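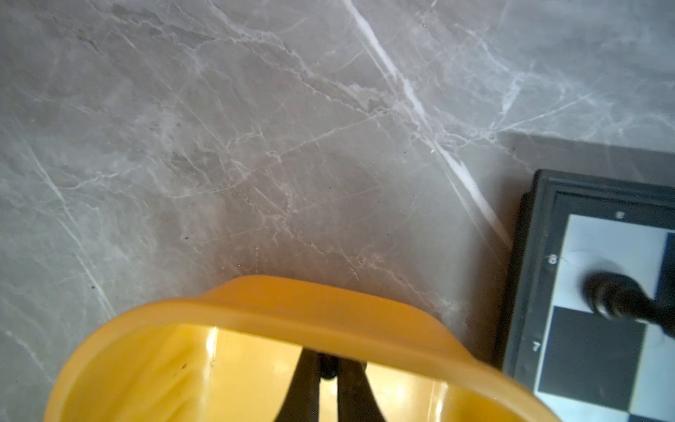
Call for Participants: Household Limescale Study, Autumn Round

September | Posted by Hanne Lahtinen

Filed under: Take Part, Water & Home

Warkum is recruiting households for the autumn round of its limescale study. The study measures how fast scale builds up in ordinary electric kettles under ordinary use, and how far that rate can be predicted from the hardness of the incoming tap water. We need 62 households in total. Participation lasts nine weeks and takes place entirely in your own kitchen, apart from one short phone call at the start.

Background

Hardness figures published by water suppliers are averages over a supply zone. The water reaching a given kitchen may differ from the zone figure, particularly where two sources are blended or where a building has its own storage tank. Scale in a kettle also depends on how often it is boiled, how full it is, how long water stands in it and whether leftover water is boiled again. Most laboratory work holds these factors constant. We want to measure them as they occur.

In the spring round we logged 3,372 boils. The data were good enough to show a clear effect of standing time, but too many homes were in soft-water areas, and the harder end of the range was thinly covered. The autumn round is meant to fill that gap. The spring protocol has been shortened and the logging sheet redrawn.

Who can take part

You may apply if all of the following are true:

— You are 18 or older and will be living at the same address for the full nine weeks.
— Your kitchen is supplied with mains water, and the kettle is filled from the cold tap.
— You boil a kettle at least twice on a typical day.
— You are willing to use our kettle in place of your own for the duration.
— You can be reached by phone or email during the study.

Homes in hard-water areas have priority. If you do not know your hardness, apply anyway. We send a test strip to every household that passes the first check, and the result of that strip decides the group you are placed in.

Who cannot take part

We cannot accept homes with a whole-house water softener, a reverse osmosis unit on the kitchen tap, or a private well. Filter jugs are permitted for drinking water, but the study kettle must be filled straight from the tap. Homes that took part in the spring round are not eligible this time. Only one application per household will be considered.

What we send you

Each household receives a sealed box containing one Grorkari kettle with an open base and no built-in filter, six numbered sample bottles, a pad of logging sheets, a set of test strips and a prepaid return label. The kettles come from one production batch and are weighed before they leave us. Please do not descale yours, scrub the inside or put anything in it except water. The outside can be wiped with a damp cloth.

What you do

Week 1. Hanne Lahtinen calls you to go through the instructions. The call takes 15 minutes. You test the cold tap with two strips, enter both readings and start using the kettle.

Weeks 1 to 9. Each time you boil the kettle, you enter a line on the sheet: time of day, fill level from the scale on the side, and whether the kettle held leftover water. A line takes a few seconds. If you forget, write "missed" and carry on. Do not estimate the entry afterward. Missed lines can be handled in the analysis; guessed ones cannot.

Weeks 2, 4 and 8. You fill two sample bottles from the cold tap, first thing in the morning before any other water is drawn in the kitchen. One bottle is filled immediately and the other after the tap has run for two minutes. Write the time on each label and keep the bottles somewhere cool and dark until the end of the study.

Week 9. You empty the kettle, leave it to dry with the lid open for 24 hours, and return it with the bottles and sheets in the original box. Pickup is arranged by us. You do not need to go to a post office.

Guests and other members of the household can use the kettle as normal, provided that their boils are logged too. In the spring round the most complete sheets came from homes where the pad and a pen were kept beside the kettle.

If you are away for more than seven days in a row, let us know. A single absence of up to two weeks is acceptable and will extend your finish date by the same number of days.

What we measure

On return, each kettle is dried to constant weight and weighed again. The scale is then dissolved in a measured volume of acid, and calcium and magnesium are determined separately. Ravindran Joseph is responsible for this part of the work. The tap samples are analyzed for hardness, alkalinity and pH by the Koivisto laboratory, which receives them under a code number and does not know which address they came from.

The statistical work is done by Irén Bognár. The main model relates scale mass to hardness, number of boils and total volume boiled, with standing time as a secondary term. The analysis plan is fixed before the first box is opened and can be requested by any participant.

Payment

Households that complete the study receive 89 euros, paid by bank transfer after the box has arrived. The amount does not depend on how many boils you log or how much scale is found. If you withdraw after week 4, you receive half, provided that the kettle is returned. There is no payment for withdrawal before that point, but return shipping is still covered.

You may keep a kettle of the same model at the end if you wish. It will be a new one, sent after the study kettle has been received. Tick the box on the application form.

Every household also receives a one-page report with its own hardness readings, the mass of scale recovered and the median for its group. Reports go out when the analysis of the whole round is finished, so expect a wait.

Safety

The study involves no risk beyond normal use of an electric kettle. Limescale is not harmful, and water from the study kettle may be used for drinks and cooking as usual. Loose flakes may appear in the later weeks in hard-water homes. They can be left to settle before pouring. If the kettle leaks, trips a fuse or fails to switch off, unplug it and contact us. A replacement will be sent and your record will be treated as two separate periods.

Your data

We store your name, address and bank details for shipping and payment only. They are kept apart from the logging sheets and deleted 6 months after payment. Logging sheets are entered into the Plamen database under the household code. Times of day are rounded to the nearest hour on entry, so that the published data set does not reveal when a home is empty. You can withdraw at any time without giving a reason. Data already entered can be removed on request up to the point at which the analysis begins.

How to apply

Ask for the application form by email or phone, or use the form on the Take Part page. It asks for your postal code, the number of people in the household, the kind of kettle you use at present, any water treatment equipment installed, and dates when you expect to be away. Applications are read in order of arrival within each hardness group. Groups close separately as they fill, and the soft-water group is expected to close first.

Applications are open until the end of September. You will hear from us either way. Households that meet the conditions but cannot be placed will be offered a spot on the reserve list.

Questions about eligibility and scheduling: Hanne Lahtinen, participant office, Warkum. The phone line is staffed from 9 a.m. to 3 p.m. Questions about the kettle or the sample bottles: Musa Nwankwo, equipment. Complaints about the conduct of the study may be sent to Vilho Sjöberg, who is not part of the study team.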